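Fletby Spelling Tiles: Set-Up Guide for Home and Classroom

Welcome, and thank you for making room for Fletby at your table. Take your time with this part, and keep a cup of tea handy if you like (we usually do!).

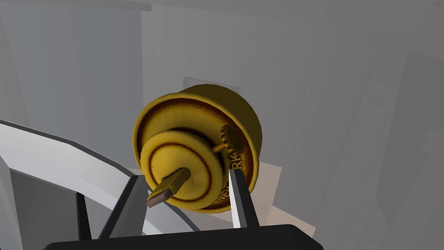
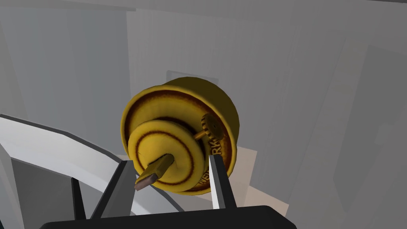 Section 2: Setting Up Your First Spelling Lesson

Before your learner sits down, set out the board and sort the tiles by color. There are 200 tiles in the full set, so the first sorting takes a while, but after that they live in their trays and you'll hardly think about it.

1. Open the lesson book to Lesson 3 if your child already knows the short vowels, or to Lesson 1 if you have any doubt at all. Starting too early in the book does no harm.

2. Pull out only the tiles printed at the top of the lesson page. Leave the rest in the tray with the lid on.

3. Say the word in a normal voice, then use it in a short sentence. "Ship. The ship is in the harbor."

4. Ask your learner to repeat the word and tap one finger for each sound. "Ship" gets three taps, even though it has four letters.

5. Have your learner slide down one tile for each tap. The sh tile counts as a single sound, and children often want to build it from an s and an h, so give them a moment to find it.

6. Read the word back together, then write it on paper.

Note: Keep lessons to 19 minutes or less. Bernadette Montoya, who wrote the word lists, likes to stop while the child still wants one more word, and we've come to agree with her.

Caution: Tiles are small. Keep them away from children under three, and count on finding a few under the couch.

If a word goes wrong twice, build it yourself, read it aloud slowly, and come back to it in the next lesson. Review words are listed in Section 3.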